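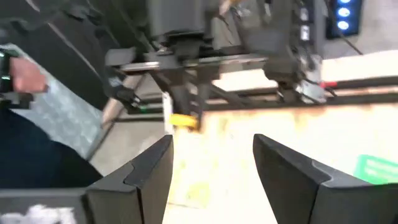
*Figure 1. Wrist camera view during a fast move, with the second arm behind the gripper.*

## Filtering blurred wrist camera images before pose estimation

### 1. Problem

Our project uses two arms at one table. The first arm carries a small camera at the wrist, and the pose estimator, which we named Jaltis, uses that camera to find parts on the tabletop. The planner takes the newest pose and sends the next motion to the arm controller.

In the first half of the project the planner trusted every pose it got. When the arm was moving quickly, the poses jumped by several centimeters between one image and the next, and the planner kept replanning. The second arm made this worse, because the estimator sometimes matched its housings to a part model.

Figure 1 is typical of the images that caused trouble. The fingers are fairly sharp because they travel with the camera. The other arm and the rail are smeared sideways. A blur score taken over the whole image gets pulled up by the finger edges, and our first filter let images like this one through.

### 2. Method

We wrote a filter node called Cevska that sits between the camera driver and the estimator. It does three things:

1. Masks out the two fingers, using a fixed polygon for each one. The polygons depend on the gripper opening, so we stored one pair for open and one for closed.
2. Computes the variance of the Laplacian on what is left.
3. Reads the joint speeds at the image timestamp and drops the image if the wrist speed is over a limit.

An image has to pass both the variance check and the speed check. If it fails, the estimator keeps its last pose and marks it as old. The planner may finish its current motion on an old pose but may not start a new one.

The joint speeds come from the controller at a different rate than the images, so we interpolate between the two nearest samples. Before we did this the speed check was close to useless -- it was often looking at the speed from before the move started.

### 3. Data

We labeled 2395 images by hand as usable or not usable. Of these, 592 were marked not usable. Labels were done by two of us, and where we disagreed the image was counted as not usable.

### 4. Results

| Filter | Bad images caught (of 592) | Bad images missed |
|---|---|---|
| Whole-image variance | 466 | 126 |
| Cevska (mask + variance + speed) | 574 | 18 |

Most of the 18 missed images were taken at the end of a move, when the speed was already under the limit but the arm was still shaking a little. A short wait after each stop would probably catch these. We tried it on the bench and it slowed down the pick cycle, so it is off by default and can be set in `cevska.yaml`.

We did not measure how many good images get dropped when the second arm moves and the first one is still. The variance check can reject those, and that needs its own test.

### 5. Remaining work

- Make the finger polygons follow the gripper opening continuously
- Send the second arm's joint state to Jaltis so its outline can be masked too
- Move the speed limit out of the code and into the config file
- Rerun the labeled set after the camera driver update in November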